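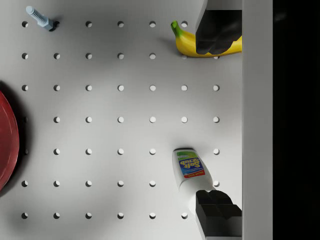
Cường Lâm writes that he followed the last edition of this section to the letter, tightened everything as he went, and ended up with a workbench that rocked like a rowboat and a back panel he could slide his hand behind. He would like the steps put in the right order. They now are. Anyone holding the older booklet (form 1221 on the back cover) should use these pages and keep the old ones for lighting the grill.

SECTION 4
Putting the Astard bench together and hanging the back panel

Before you start

Read to the end of 4.3 before you pick up a wrench. It takes as long as a cup of coffee, which you may also want.

You will need:
Two wrenches that fit the frame bolts
A Phillips screwdriver, hand type
A level at least two feet long
A stud finder, or a patient way of knocking on walls
A pencil
One other adult for steps 9 through 14

The bench ships in two boxes. Box A is heavy and has the top and the legs. Box B is long, awkward, and has the back panel, the rails and the hardware bag. If you have two Box As, call the Drargate warehouse before you open the second one. They will take back a sealed box with good grace and an opened one with a sigh.

Your kit number is on a sticker inside the hardware bag. These instructions cover kit 2428 and kit 3747. The only difference is the leg length, and any step that cares about it says so.

4.1 Building the base

1. Lay a blanket or flattened carton on the floor. Put the bench top on it, good side down. The good side is the one you would show to your in-laws.

2. Set the four legs at the corners with the slotted feet pointing up. The legs are the same. You can stop comparing them.

3. Push a bolt through each leg plate and into the top. Finger-tight only.

4. Fit the two short side rails, then the long rear rail. Finger-tight again. Everything should feel loose and slightly disappointing at this stage.

5. Kit 3747 only: fit the cross brace between the rear legs. The brace has a bend at one end, and the bend goes toward the floor once the bench is upright. You are working upside down, so it goes toward the ceiling now.

6. Check that the hardware bag has 11 spare washers left. If you have more, look at the rear rail, where people skip them. If you have fewer, look under the blanket.

NOTE: Do not tighten anything yet. We know how this feels.

4.2 Leveling

7. Clear the blanket, the cartons and any pets. With your helper, turn the bench onto its side and then onto its feet. Lift it by the legs. The rails are not handles, though they look a good deal like handles.

CAUTION: The bench is top-heavy while it is on its side. Keep one person on it the whole time, even if the doorbell rings.

8. Walk the bench to the spot where it is going to live. A bench leveled by the door and then dragged across the garage is a bench you get to level twice.

9. Put your level across the top, front to back, then side to side. Turn the feet by hand until the bubble settles. Garage floors slope toward the door on purpose, so one pair of feet will be wound out farther than the other. That is fine up to the red line on the foot thread. Past the red line, use a shim.

10. Lean on each corner in turn. If a corner dips, turn that foot out a little and try again. Put some weight into it.

11. Now tighten the frame bolts, with one wrench on the head and one on the nut. Work diagonally: front left, rear right, front right, rear left. Go around twice. Check the level once more when you are done, and try not to act surprised if it has moved.

4.3 Hanging the back panel

The back panel does not hold the bench up and the bench does not hold the panel up. They are neighbors. The panel hangs from the wall on a top rail and rests against a bottom spacer, leaving a gap behind it for the hooks.

12. Find two studs. Mark both edges of each one in pencil and draw a line down the middle. If your wall is brick or block, use the Celturska anchor pack, sold separately, and follow the slip of paper inside it. The screws in your hardware bag are for wood and will only make dust.

13. Hold the top rail against the wall with the lip facing up and away from you. Have your helper put the level on it. Mark the screw holes where they cross the stud lines, then take the rail down and drill the pilot holes.

CAUTION: Before drilling, find out what is in the wall. Outlets, switches and pipes below or above the bench are strong hints. If you aren't sure, ask an electrician or a plumber while the visit is still optional.

14. Screw the rail to the wall. Lift the panel together, tip the top edge toward the wall, and lower it over the lip. You should hear it drop into place. If it drops on one side only, lift it off and start this step over. Pushing harder bends the lip, and the lip is not a part we sell by itself.

15. Slip the spacer behind the bottom edge and fasten it through the two lower corners. Hand screwdriver only.

16. Tug the panel toward you at all four corners. A small creak is normal. Daylight is not.

4.4 Loading the panel

Hang heavy things low and near the studs. Hooks from the earlier Eklund line fit, but they sit a little proud and will drop off when you take a hammer down in a hurry. The retaining clips in the small paper envelope cure this. The small paper envelope is usually still in Box B.

Leave the panel with a light load overnight. In the morning, check the rail screws and give each one a final quarter turn if it wants it. After that, look them over twice a year. February is a good time, when the garage is too cold to do anything more interesting.

Drawing outlines around your tools is allowed. Wait until you have used the bench for a month, though, and do it in pencil first.

Drawers and the vise mount are covered in Section 5.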